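Oltomside Robotics Club: Gallery from the Arm Project
2023-05-29

Well, we made it to the end of the arm project, and what a ride it has been! For anyone new to the page, Oltomside Robotics Club is open to any high school student who likes building things, and this season the older group took on a fetch-and-carry arm they named Billia. The task is one we set ourselves: Billia has to pick up everyday household items and put them down again where somebody can reach them. Keys, a spoon, a rolled-up pair of socks, that sort of thing. It sounds easy until you try it.

Noelia Herrero has put this gallery together with captions from the students, so the voices change a bit as you go. Parents who have been asking what on earth goes on until dinnertime, have a scroll.

Getting the fingers right

Billia is on her second set of fingers. The first ones were solid, and they were lovely and stiff, but they weighed more than we liked and they were blunt at the end. Ramiro Iglesias redrew them over a weekend with long cutouts up the middle and a much finer tip (he brought in a cardboard mock-up first, held together with tape, and it was so convincing that we nearly skipped the test print). You can look straight through the new ones, and that helps the wrist camera no end when the target is small.

Black fingers nearly closed, nothing between them, with the floor showing through both cutouts. Check out how narrow they get at the top! The speckly finish is on the bracket as well, and the round side table behind has the remote on it, one of our favourite objects to practise on because the shape is so awkward. – Ramiro 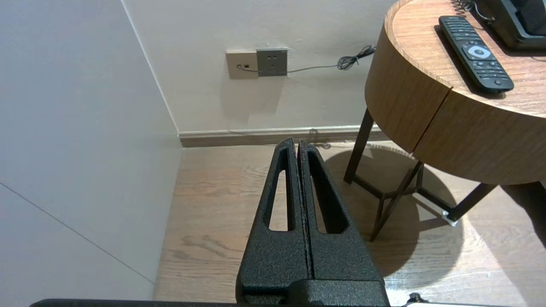

Practice runs and what we learned

Remotes are a great teacher. They're long, they're slippery on a smooth tabletop, and if you grab one off-centre it swings round like a compass needle. Tove Thoroddsen worked out that coming in across the short side gives a far better hold than coming in along the length, and after that the group's scores shot up. She also wrote the checklist that lives on the inside of the toolbox lid:

Home the arm before you touch the code.
Close the fingers and look at the seam. If the tips don't line up, stop and tell someone.
Cables clear of the elbow.
One person drives, one person has a hand on the stop button.
Write down what happened, even when it's boring.

That last line took some persuading. Iñaki Urquijo kept the logbook through the whole of the season and his notes are brilliant, with little sketches of every bad grip. When the wrist started drifting in the third month, it was his pages that showed it only happened after long sessions, and a loose grub screw was tracked down the same night. There was cheering. There was also a fair bit of cake.

The students drive in pairs and swap halfway, so the quieter ones get as much time on the controls as everyone else. We tried it out at the Cuesta open day and liked it so much that it has stayed. If your kid comes home saying they "only" did the stop button, please know that it's a proper job and we're fussy about it.

What's next for Billia

The big one is the Drudville Challenge in November. We're entering 2 teams of 4, with the same arm design and different code, and the rivalry is already very good-natured and very loud. Olga Cordero is looking after the entries, so see her about permission forms and travel.

Before then the to-do list goes like this:

Softer pads for the fingertips. Ramiro has a few rubber samples and strong opinions about all of them.
A tidier wiring run from the base to the elbow.
Teaching the arm to let go gently. Picking up is in decent shape, but putting down still needs work, as the spoon could tell you.
A new colour for the base. The vote is open and it's neck and neck between orange and purple.

We could also use odds and ends for practice, so if you have plastic cups, old calculators, wooden spoons or anything else with a strange shape, drop them in the tub by the door. Nothing made of glass, please, and nothing you'd be sad to see dropped.

Captions by the senior group. Spelling checked by Noelia, so any mistakes are hers.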